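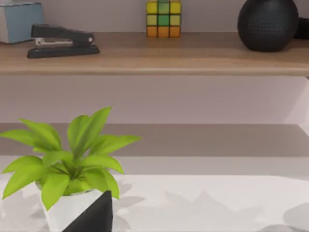 Showing a simulated shelf task to visitors at an open day, how to make it understandable?

Posted by lengyel_m on 12/02/2025
Tags: open day, simulation, demonstration, visitors

Good evening to everybody. I work at a small training center in Warnthorpe, in the department for automation. In January we have an open day and my boss, Ashley Goodall, gave me the task to prepare one station. I have never done such a thing in front of the public, so I would like to ask people who have more experience.

My station will be a simulated robot task. The visitors stand before a big monitor and see a computer-made room, where there is a wooden shelf with ordinary things on it (a stapler, a Rubik's cube, a round black vase) and under the shelf a white table with a plant in a pot. The robot has to take the stapler from the shelf and put it down on the table next to the plant, without touching the leaves. In the same hall there will be a real arm from another group, which sorts parts into trays, and I know already that most people will go to that one first.

My difficulties are these:

I do not know how long one round should be. When the task runs at normal speed it needs 72 seconds from the start to the moment when the stapler is released. For me this is quick, but I showed it to my sister and she looked at her phone before the end.

I do not know how to explain that the simulation is useful. When I say "it is a simulation", people answer "so it is a game". I feel a little bit offended, but I also understand them.

I am not sure if the visitors should be allowed to change something. It would be nice if they could move the vase closer to the stapler and see if the robot still manages. But sometimes it does not manage. The gripper pushes the vase and then the whole thing goes wrong, and I would not like to have this in front of the parents of our future students.

The visitors come in groups, each group stays with me for around 7 minutes and then must go to the next station. There will be children also, but the guide told me that the smallest ones stay in the cafeteria.

Thank you in advance for every idea, also for small ones. Please excuse my English, I have checked the text with care but there can be mistakes.

lengyel_m

Posted by Tamsin_R

Your English is fine, please do not worry about it. It is not my first language either.

I have stood at such a station at our open days in Clanthorpe, and I made almost every mistake which is possible, so maybe I can save you a few of them.

About the length. I would not show the task from the first second. Let the robot be already on the way to the shelf when the group arrives. People come in talking, they look for a good place to stand, and during this time they see nothing anyway. If you can set a start point, set it shortly before the gripper reaches the stapler. They will become quiet by themselves, I have seen this many times. After the stapler is on the table you can start again from the beginning, and now they will watch the slow part with patience, as they know where it leads.

Do not make it faster. I tried double speed one year. It looked as if the robot was nervous, and an older man asked me if it was safe to stand near it. It was on a monitor.

About the "game" remark. I had the same feeling as you, and I stopped to use the word simulation in my first sentence. I begin with the task now: "The robot must take the stapler and it must not push down the vase." Everybody has a shelf at home and everybody has pushed something down from it. After this they ask on their own why we do it on the computer, and then the answer is easy: when it goes wrong, I press one key and the vase stands again on its place. With the real arm I must go and buy a vase. They laugh a little and they have understood it. You do not need more theory than this for a short visit. If somebody wants more, this person will stay behind or come back after lunch, and then you can speak about lighting, friction and so on as long as you like.

About changing things. Yes, please let them! It is the best part of the whole station. But do not give them the mouse. I gave the mouse to a boy and he turned the camera under the floor, and I needed the rest of the visit to find the room again. Prepare 5 places for the vase, put each one on a key of the keyboard, and let the visitors say which one they want. You should try all of them at home, many times, and you should know for each one what normally happens. One of them can be a difficult one. Keep it for the end.

And when it fails, let it fail. I mean this seriously. The first time it happened to me I became red and closed the window on the screen. The second time I asked the group, "what should it have done?" and a mother said that it should come from the other side. We were all of this opinion. This was a better talk than any of the successful rounds. The parents do not expect that everything works. They want to see that the teacher is calm when it does not.

Some small things which I would write on a paper for myself:

Put the monitor higher than you think. The first row of people hides everything from the second row.

Turn off the screen saver and the updates. Also turn off the messages. I had a message from my dentist on a very big screen.

Drink something between the groups. You will say the same sentences the whole day.

If there is place, put a real stapler and a real cube on the table in front of the monitor. Not for the robot, only for the hands of the people. They like to hold something when they wait, and they look from the thing in the hand to the thing on the screen, and you do not have to explain what is modeled and what is not.

I wish you a good day with it. Write here how it was.

Posted by okko77

just record a video and play it in a loop. never crashes. we did it with our Lakamen cell and it was ok, you can sit down and eat

Posted by Pieter van D.

I would like to add something to the answer of Tamsin_R, with which I agree in general, and to disagree with the one about the video.

A video is good as a reserve. Have it on the same computer and test it in the morning. But visitors notice quickly when a thing is recorded. They ask "can it also take the cube?" and with a video you can only say no. With the running simulation you can say "let us try". For this reason I would prepare the cube as a second object. In my experience the cube is asked for more often than any other thing, also by adults. If your gripper does not open wide enough for it, then say so openly, it is an interesting answer too. I would leave the vase as an obstacle. A big round thing is hard for many grippers, and you do not want to find out the reason with a group watching you.

On the plant I have one remark. You write that the robot should not touch the leaves. Please look in your software if the leaves have a collision shape at all. In many scenes which one downloads the plant has only a simple shape around the pot, and the leaves are only for the eyes. Then the arm can go through a leaf and nothing happens, and a careful child will see it before you do. I was in this situation with a curtain. If it is so, choose the place for the stapler farther from the pot, or tell the people that the leaves are only painted, so to say. Long leaves which hang over the edge of the pot need more distance than one thinks.

About the other station with the real arm, I would not see it as a competition. Speak with the colleagues before. In our case we agreed that they send the people to us with a question, "ask them how many times their robot has dropped something", and we send the people back with a question for them. The groups were happy with this and the guides also.

For timing in your case: two rounds, one normal and one chosen by the visitors, and the remaining time for questions. Do not plan a third one.

Comment by lengyel_m

Thank you very much to all. I have checked the plant this evening and Pieter is right, only the pot has a collision shape. The leaves are air. I have moved the target place more toward the middle of the table and now the path of the arm is clean.

I will also make the keys for the vase. At the moment I have 2 positions which work every time and one which works sometimes, so I have found already my difficult one. Ashley has agreed that it may fail, but she asked me to practice the calm face.

The video I will make too, okko77, but I will stand.

Comment by Tamsin_R

Very good. For the key with the difficult position, do not take the one next to the space bar.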